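Mixed Media & Journaling > Supplies and Techniques > Gesso ruined my spreads, or did I?

vunau_pages
Started an art journal in April after two years of only buying supplies for one. I'm working in a Toltix mixed media book, the spiral one with the heavier paper, and I put white gesso on both sides of the first 3 sheets. Now the facing pages stick to each other. When I pull them apart I get a tearing noise and the paint lifts off in little scabs. It was dry to the touch before I closed it and I'd left it open overnight.

What I did, in order: gesso with a foam brush, one fairly thick coat, then acrylic, then a collaged strip of sheet music down the left edge, then matte medium over all of it. No heat gun. The room is a basement and it stays cool down there.
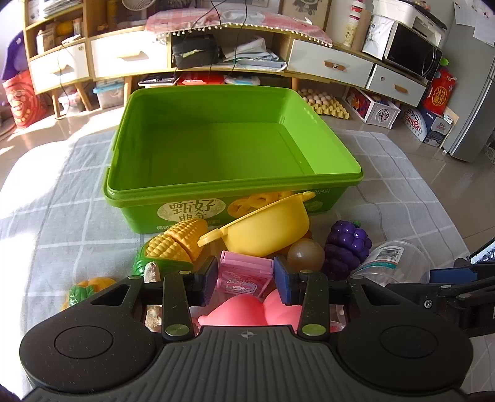 The second spread is the worst one. It has the most medium on it and I had stacked two hardcovers on top to flatten the book. I've put a sheet of printer paper in between for now. Is there a way to save these or should I cut them out and start over? I don't want to cut them out if I can help it, the spiral gets loose.

marginwalker
Don't cut anything. Acrylic stays tacky against acrylic for a long time even when it feels dry. It's called blocking and everybody who paints in books runs into it. Pull the printer paper out too, it will bond to the medium. Use parchment paper, the baking kind, or deli paper. Wax paper works but can leave a film that the next layer won't grab.

And take the hardcovers off.

Xuân Võ
Agree on the parchment. For the spreads that already stuck, put the closed book in the freezer in a zip bag for 40 minutes. The acrylic gets stiff and lets go more cleanly. Open it slowly from the outer edge. I've done it on four or five books and lost a small patch of paint on one.

ledgerandglue
I would not put a book with collage in a freezer. You get condensation when it comes out and the glued paper buckles. A hair dryer on low and a lot of patience did it for me.

Xuân Võ
Leave it in the bag until it's back to room temperature and the moisture stays on the outside of the bag. If you open it while it's cold then yes, it gets damp. But then you've missed the point of freezing it, so what I do is peel the first inch cold, inside the bag, and let it warm up before I do the rest. A hair dryer softens the acrylic, which is how it got stuck in the first place.

ledgerandglue
Peeling inside a bag sounds harder than you make it sound. We'll disagree on this one.

vunau_pages
I froze it. The third spread came apart fine. The first one lost some blue at the bottom and I can paint over that. The second one took a strip of the sheet music with it, and that strip is now on the facing page, upside down. I may leave it.

Next question then. How do I keep this from happening on the rest of the book? I have 50 sheets left and I'd like to work on both sides of them. 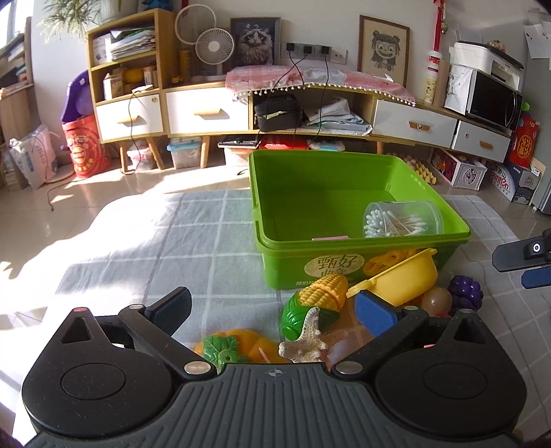
Sơn Đoàn asked whether the gesso needs to be there at all. On paper that heavy, acrylic sits fine with nothing under it, and skipping the gesso takes out one whole plastic layer. Same for the matte medium on top. If the collage is already glued down it doesn't need a second coat over the whole page.

vunau_pages
The class I'm following gessoes everything. I figured it was required.

marginwalker
It's a habit a lot of teachers have. Gesso helps if you want tooth for pencil over paint, or if you're working in an old novel with thin pages. In a Toltix I only use it to knock back something I don't like.

pearl_and_twine
I'm going to speak up for gesso. I gesso every page in every book and I like the chalky surface. Colored pencil over bare paper looks flat to me. What matters is two thin coats in place of one thick one, and time between them. A thick coat skins over and stays soft underneath. My books don't stick, and I live somewhere humid.

Sơn Đoàn
Which gesso? The student grade ones vary a lot. I had a tub of Gakureck that stayed rubbery for weeks. Switched to a different tub of the same thing and it was fine, so I don't know what to conclude.

pearl_and_twine
Valcárcel, the matte one. It's gritty and dries hard. Costs more and I buy the big tub.

ledgerandglue
Gritty is right. I went through a fountain pen nib on it. If vunau_pages writes on the pages at all, that's worth knowing before buying a big tub.

vunau_pages
I do write on them, with a dip pen and sometimes a brush pen. I have Gakureck at the moment. So two thin coats, or none on pages that are mostly writing. That seems workable.

marginwalker
Yes. And finish the page with something that isn't acrylic. Cold wax medium, a very thin layer rubbed in with a rag and buffed the next day. Do your writing before the wax, ink won't take on top of it.

pearl_and_twine
Some people dust with talc or cornstarch. I tried cornstarch once and it dulled the darks. Wax is better.

Xuân Võ
One more vote for storing the book standing up, a bit fanned, for the first few weeks. Weight is what makes it block. I keep mine upright in a magazine file with parchment between the newest pages. The older ones I leave bare.

vunau_pages
Thanks, all. I copied the advice into the back of the book so I have it in front of me, and I'm pasting it here in case somebody else searches for this. Tell me if I got any of it wrong.

1. No gesso on pages that are mostly writing. Two thin coats on the others, with a night in between.

2. Glue collage down from behind. Medium over the top only where an edge is lifting.

3. Parchment between painted pages until they stop feeling grabby when pressed together. No printer paper.
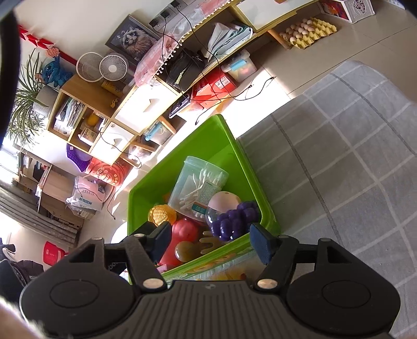

4. All writing done before any wax. Thin wax, buff the next day.

5. Book stored upright, nothing on top of it.

6. If pages stick anyway, freezer in a sealed bag, 40 minutes, peel from the outer edge. (ledgerandglue says hair dryer on low. I've only tried the freezer.)

marginwalker
Looks right to me. On 3, test in a corner first. Press the two corners together with your thumb for a slow count of ten and see if they click when they separate. If they click, leave the parchment in.

ledgerandglue
I'd add to 6 that if it has a photo print glued in, don't do either one. Ask first.

newtobinding
Reading along, does any of this apply to gouache? I have a sketchbook that sticks a little but there's no gesso in it.

Sơn Đoàn
Regular gouache or acrylic gouache? If it's the acrylic kind, all of it applies. Regular gouache shouldn't stick unless it got damp.

newtobinding
I'll have to look at the tubes tonight.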